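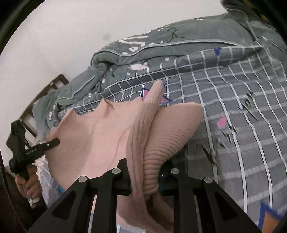 Kanchan Mittal

March, evening

Did the bedroom today. I had been putting it off since we got back from Stornham and the clothes had reached the point where I was sleeping beside them.

Started with the bed because everything ends up there anyway. The pink sweater was first. I have had it since Nollstead and it still gets worn more than anything I bought afterward. It's the fine knit one with the ribbing, and it sheds, so there is pink fuzz on most of what I own. A few threads have come loose. I looked at them for a while and decided to keep it another winter. Mamta says to pull the loose ends through to the inside with a crochet hook and leave them alone. I don't have a crochet hook. Wrote it on the shopping list under dish soap.

Sleeves always twist on that one. Folded it flat, arms in, bottom up, and it goes on the shelf because hangers stretch the shoulders.

The gray comforter needs a wash and won't fit in our machine. The laundromat wants $18 for the big drum, or $24 if they dry and fold it. I'll pay the 18 and hang it over the balcony if the weather holds. I like it with the gray plaid sheet even though Vivek says the splotches and the checks fight each other. He can buy the next set.

Filled 2 bags for Ramesh to take when he drives over on his next trip. Mostly shirts, plus the coat with the bad zipper, which I told him about. Kept the black trousers. They don't fit but they might by summer.

Found one earring, the library card, and a receipt from Dorent for $88 that I can't place at all. Will ask Vivek.

Stopped at 6:30 to make rice. The bottom drawer is still not done and the chair has a pile on it, smaller than before. Chaltu called while I was eating and we talked until late, so the drawer can wait.

We use cookies to improve your experience on this site. By continuing to browse you accept our cookie policy. Accept | Manage settings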